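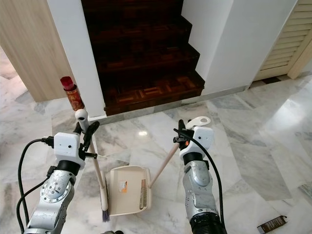

Unit 4: Hard Floors and Internal Stairs
Course handout, Certificate in Cleaning Operations
Prepared by Wellington Holanda

Read this before the Friday practical. You will need the floor type chart from Unit 3 and your copy of the Tsang building plan. Bring closed shoes with a non-slip sole.

4.1 What the unit covers

The unit deals with dry soil removal and damp mopping on stone and timber, and with the stairs that join one level to the next. Carpeted stairs are in Unit 6. Machine polishing is not covered at this level, and you should not attempt it on a client's floor without a separate sign-off.

Most of the marks lost in last year's assessment were lost on order of work. Students knew the products but mopped a landing before they had swept the flight leading down to it.

4.2 Stone floors

Marble, limestone and travertine are calcium-based stones. Acids react with them and leave a dull patch called an etch mark. An etch mark is damage to the surface and cannot be wiped off. Vinegar, lemon-based sprays, toilet descalers and many bathroom cleaners are acidic. Keep them off the trolley when the job includes these stones, even if the bathroom on the same level is tiled in ceramic.

Granite is harder and resists weak acids better, but the same neutral cleaner is used so that one bucket can serve both.

Grit is the other main cause of wear. Sand carried in on shoes scratches a polished finish each time it is walked on. Dry removal comes first and takes longer than the mopping.

Procedure for polished stone:

1. Put out signs at every entry to the area.
2. Lift mats and shake them outside.
3. Sweep or dust-mop from the far wall toward the exit. Use a soft broom. Stiff bristles are for concrete and paving.
4. Collect the soil in small piles and pick each one up as you go. Do not drag a dustpan across the stone, as grit under the lip will scratch.
5. Mix neutral cleaner to the label rate. Measure it.
6. Damp mop in a figure eight, overlapping each pass.
7. Change the water when you can no longer see the bottom of the bucket.
8. Buff with a dry microfibre pad if the finish is streaky.

4.3 Timber floors and timber stairs

Timber moves with moisture. Water that sits in a joint swells the edges of the boards, and on a stair it can get in under the nosing and lift the coating. A mop for timber should be wrung until it no longer drips when held up.

Find out what the coating is before you start. Polyurethane will take a neutral cleaner. Oiled and waxed timber will not always do so, and some need the maker's own soap. If the client does not know, ask the supervisor. The drop test described in Unit 3 can be used in an out-of-the-way spot.

Dark finishes show dust and dried cleaner more than pale ones do. Expect a second dry wipe.

4.4 Order of work on stairs

Start at the top landing and come down. On each step, clean the parts in this order: balustrade or handrail, skirting, tread, riser. Work from the side nearest the wall to the open side.

Stand two or three steps below the one you are cleaning, facing up the flight, and keep one hand free for the rail. Leave the bucket on a landing. A bucket on a tread is a trip hazard for you and for anyone coming down, and it is an automatic fail in the practical.

Painted walls beside a stair pick up scuffs at shoe height and hand marks at rail height. Use a barely damp cloth with a little neutral cleaner, and test it low down first. Matt paint will burnish if you rub it. Dab at the mark and stop if the sheen changes.

4.5 Working out time

Quotes are built from area and a production rate. For the exercise below, use the unit rates supplied here, not the ones in your workplace manual.

Worked example. The Clanano office has 2,384 square metres of hard floor over several levels, and six cleaners are rostered on. The area per cleaner is 2,384 divided by 6, or a little over 397 square metres. Stairs are timed separately by the flight. Allow 22 minutes for a full flight with landing, handrail and skirting included.

Exercise. The Trarport building has 27 flights.
(a) Work out the total stair time in hours and minutes at the rate above.
(b) The stairs must be finished before the doors open at 7 am, and two cleaners are assigned to them. What is the latest time they can start? Ignore breaks.
(c) Management at Cokow want the handrails done daily and the full flight twice a week. Write two or three sentences on how you would roster this.

Show your working. Answers without it will get half marks.

4.6 Care of equipment

Rinse mop heads and hang them up to dry. A mop left in the bucket overnight smells by morning and puts the smell back on the floor. Store brooms with the bristles off the ground. Wash dustpans at the end of each shift and check the lip for chips. Keep a separate colour of cloth for stairs and handrails, as set out in the colour code on the storeroom door.

4.7 Reading for next time

Unit 5, pages on vinyl and linoleum. Make a note of any word you do not know and bring the list to class. Timesheets for work placement completed in November go in the tray by the office.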